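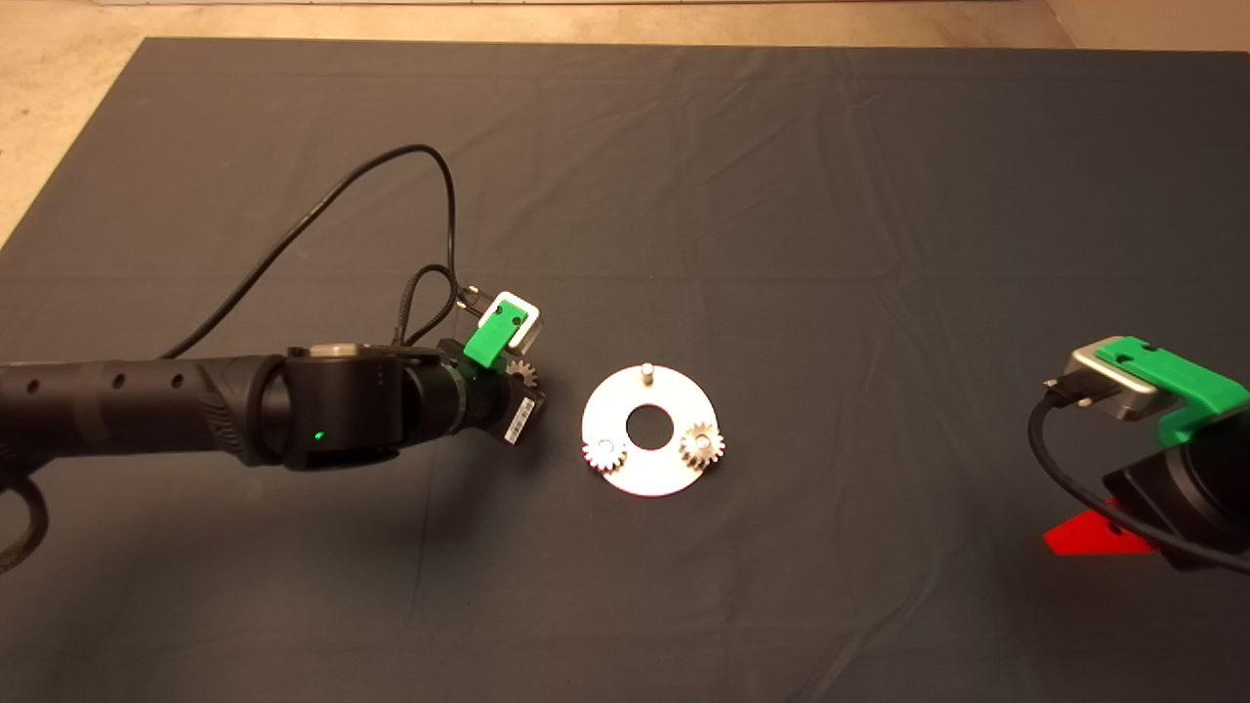

Friday, November
Posted by: gear cell, day shift, Seketti

Purpose of the week: run the Pirzada plates through the two-arm cell with one person attending, and write down what the person ends up doing. Three spur gears per plate, one per pin. The job was hand work until this month, two people on facing stools.

Plates run: 237. Passed the spin check first time: 233. Pulled: 4. Of the pulled plates, three had a gear sitting high on its pin and one had a gear that would not turn freely. All four went back to hand fit and passed there. No gears scrapped. The Pirzada order is 2000 plates, so the present rate of pulls is tolerable but has to be handled by someone, and the old routing sheet has no line for it. I have added one in pencil.

Cycle time is slower than two experienced people and faster than one. It does not drift after lunch. The hand bench did, on every sheet I kept from last year.

Work that left the bench: picking gears out of the tray, pressing them down by thumb, turning the plate. Work that arrived: squaring the cloth, setting the plate, watching the first fit of each tray, wiping the grip pads, clearing stops, entering pulls. The wiping is not in anyone's job description yet. Pads pick up lint and then the gear creeps a little in the grip. Wiping at every tray change was enough this week. I would not stretch it further until we have a second week to compare.

Stops came in two kinds. In the first, the bore meets the pin off center and the arm gives up after its retries. Attendant acknowledges, nudges the plate, restarts. In the second, teeth catch on the neighboring gear during the last of the three fits. That one needs the gear already on the plate turned by a fraction of a tooth, and by hand it takes a second. People who did this job on the stools do it without being told. The new hire from Kistovance had to be shown twice and then wrote it on tape and stuck it to the bench, where it can stay.

Pin finish matters more than I expected. The turned pins from the second box have a cleaner end and we had fewer first-kind stops on that box. Not a controlled comparison, boxes were not mixed. To do: mix them.

Approach from the rim side with the gear held by its teeth between the pads:

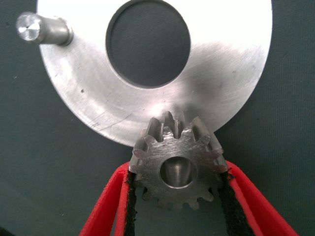
Ginette Courtois objected at the Friday review that the stop log makes the attendant look idle between stops, when most of the useful attention is spent there. She wants the sheet to carry a column for interventions made before the arm faulted, and she wants it filled in by the attendant, in their own words, with no codes. Agreed. She also pointed out that the two people from the old bench now take turns in the cell and so have lost the other stool to talk to. I had no entry for that. It is entered now.

On training: two hours was allotted and took most of a shift. The screens were quick. Judging when to step in was slow - everybody steps in too early at first, and an early stop costs a re-home of both arms.

On position: attendants stand on the far side of the bench to reach trays and then walk round to restart. The walk is short but it is made many times. Moving the restart button to the far side needs the electrician and a new guard check. Request filed.

On cables: keep them off the floor on the walking side. Clip to the aluminum post where there is one. Check clips at shift start along with the pads.

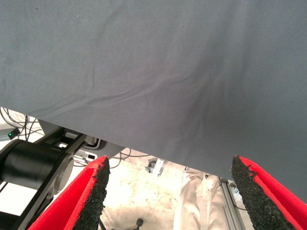 Wrist camera, fingers open. Gray cloth, pale floor and extrusion post beyond.

Next week:
- mix pin boxes
- new log sheet with Ginette's column
- pull handling assigned by name, both shifts
- ask Cornillow whether their tray insert fits our gears
- leave the retry count alone

Comments (3)

dnorth_tools: What torque do you use for the spin check? We do ours by finger and the results depend on whose finger.

bench2: Same here, by finger. A gauge is on the list for the hand-fit station first.

Late shift: Please put the wiping in the handover. We found out about it from the tape.

Contact the gear cell | Copyright Seketti | Back to top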